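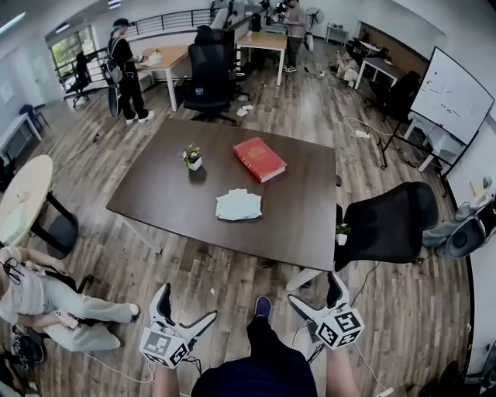
*Figure 1. Meeting table, shared office, with the red hardcover and potted plants.*

**Zastinham office fit-out: progress report, October 2024**

Prepared for the Clakus workplace grant

**1. Status**

Stage 2 covers loose furniture, desk allocation and table surfaces in the shared office. Furniture placement is complete. Surface clearing and the storage schedule remain open. No variation to the approved scope is requested.

**2. Furniture**

The dark brown rectangular table has been retained as the main meeting surface. The round light wooden table with the black base stays in use for informal seating. Light wooden desks with white legs have been adopted as the standard workstation, and further units will be ordered from Stulluson to match. Black office chairs are kept throughout; the high-back type will not be reordered once the present stock wears out, as the arms foul the desk edge at the lowest setting.

The small white side table remains against the back wall. A fixed shelf was priced for that position and declined.

**3. Table surfaces**

The working rule is that shared tables carry one plant and one reference item at most. The meeting table does not yet comply. Figure 1 shows a large red hardcover with gold lettering, a white pot with purple and yellow flowers, a second potted plant near the right corner and a crumpled cloth or paper towel. The second plant will move to the side table. Cleaning cloths will go in a lidded tub, colour to match the desks.

**4. Floor and ventilation**

The wood-plank floor is to be recoated in January. Bags on the floor obstruct cleaning, and a row of 16 hooks has been specified for the entry wall. The standing fan will be kept until the ceiling unit is serviced.

**5. Expenditure**

| Item | Amount ($) |
|---|---|
| Spent to date, Stage 2 | 3667 |
| Committed, hooks and storage tubs | 400 |

The recoating is carried under the building maintenance budget and does not appear above. Liepiņa has confirmed the hook order; the delivery date is outstanding.

**6. Next period**

- Relocate second plant and confirm watering roster.
- Install hooks and label by desk.
- Issue the storage schedule for comment.
- Obtain the recoating quote in writing, including the cost of moving furniture off the floor.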